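Leaf propagation of Gasteria 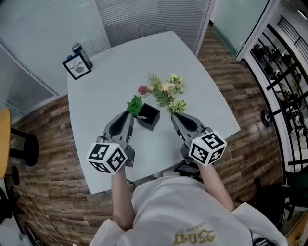
Leaf propagation is a method of raising new Gasteria plants from detached leaves. It is used mainly for species and cultivars that offset slowly, and for plants whose roots have been lost to rot. Gasteria is a genus of succulents native to southern Africa and is closely related to Haworthia and Aloe. Its thick leaves hold enough water and food to support a young plant for many months.

Method

A healthy, fully grown leaf is taken from the lower part of the plant. It may be pulled away sideways with its base whole, or cut across with a clean blade. Leaves of the larger species, such as Gasteria acinacifolia, can be cut into sections, provided each section is planted the same way up as it grew.

The cut surface is left to dry in a shaded, airy place until a firm callus has formed. In thick leaves this can take 12 days or more. The leaf is then set upright or at a slant in a gritty mix, with only the base buried. Pumice, coarse sand and fine grit are all in common use. Grevora, a nursery with a large Gasteria list, uses pure pumice and moves the young plants to a soil-based compost later.

Watering is light until roots appear. Bright shade is preferred, as strong sun can scorch or redden a leaf without roots. Plantlets form at the base, singly or in clusters, and are usually left attached until they have several leaves and roots of their own. The parent leaf often shrivels during this time but may stay green for more than a year.

Results

Success varies between species and with the time of year. The grower Vendula Kadlec set 50 leaves of Gasteria carinata var. verrucosa at her glasshouse in Neltine one August and lost 5, all of them to rot at the base. Her notes blame a callus that was too thin. Small, thin-leaved forms tend to dry out before they root, and are more often increased by offsets.

Variegated plants

Leaves from variegated plants do not reliably pass on the pattern. A plantlet may be plain green, evenly striped or entirely yellow, depending on the tissue from which it grows. Fully yellow plantlets lack chlorophyll and die once separated from the parent leaf. Eduard Koubek advises taking leaves with narrow stripes that run right down to the base. For named variegated cultivars, division of offsets is the usual method.

Problems

Rot is the most frequent cause of failure and normally begins at the buried end. An affected leaf can be cut back to clean tissue, dried again and replanted. Mealybugs sometimes shelter between the plantlets and the old leaf. Black spots on the leaf surface are common in damp, still air, and though unsightly they seldom stop rooting.

See also

Haworthia
Offsets
Leaf cuttings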